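# Ausmisten bei Kozłowski: Riemen, Beutel, Restposten

Das Lager von Kozłowski wird kleiner, und im Juni hieß es, man müsse nun »radikal sortieren«. Von radikal habe ich bisher wenig gemerkt. Im Bestand stehen laut Liste 2.000 Teile, davon sollen 1.000 weg, und die Liste stammt noch aus der Zeit, als Stelora die Packtaschen lieferte. Wer sie geführt hat, hat Riemen mal als Stück und mal als Paar eingetragen. Ich glaube der Zahl also nicht.

## Was bleiben darf

**Spanngurte Drovex.** Laut Prospekt halten sie 400 Kilo. Mag sein. Die Klemmen gehen schwer auf, und mit Handschuhen bekommt man sie gar nicht zu fassen. Bleiben trotzdem, weil der Ersatz teurer wäre als der Ärger.

**Regenhüllen.** Werden alle zwei Jahre aussortiert und dann wieder zurückgelegt. Diesmal liegen sie unten links im Regal, bis jemand eine bessere Idee hat.

## Was geprüft wird

**Poltusard-Beutel.** Angeblich knitterfrei. Ich habe einen über Nacht zusammengelegt, am Morgen sah er aus wie eine Landkarte. Für Kabel und Kleinkram reicht es, als »Reisetasche« würde ich so etwas nicht verkaufen.

**Lose Bänder.** Der größte Posten und der lästigste. Mehr als 2.000 Euro soll das Zeug einmal gekostet haben - für den Preis könnte wenigstens die Länge draufstehen. Gemessen wird jetzt von Hand, beschriftet mit Malerkrepp.

## Stoff und Riemen 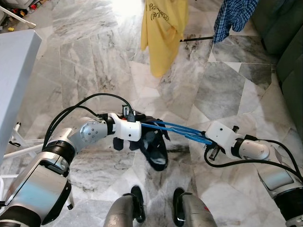 Dunkles Marineblau, ordentlich zerknautscht, und dazu leuchtend blaue Riemen. Ob sich das Auseinanderziehen bei solchen Stücken lohnt, bezweifle ich. Falten gehen beim Aufhängen vielleicht raus, der Wiederverkaufswert kommt davon nicht zurück.

Ein Leser schreibt dazu, ich sei zu streng: Blaue Riemen würden immer gesucht, gerade einzeln, und er habe für seine alten Packtaschen ewig nach passender Breite gefahndet. Wegwerfen solle man höchstens, was ausfranst. Außerdem lasse sich Stoff, der keinem mehr gefällt, gut zu Unterlagen für die Werkbank zerschneiden.

Gut, die Unterlagen lasse ich gelten. Bei der Nachfrage warte ich ab, denn »immer gesucht« habe ich auch über die Regenhüllen gehört. Bis dahin kommen einzelne Riemen in die Kiste neben der Tür, nach Breite gebündelt und mit Zettel. Als Nächstes sind die Schnallen dran, und von denen passt erfahrungsgemäß keine zur anderen.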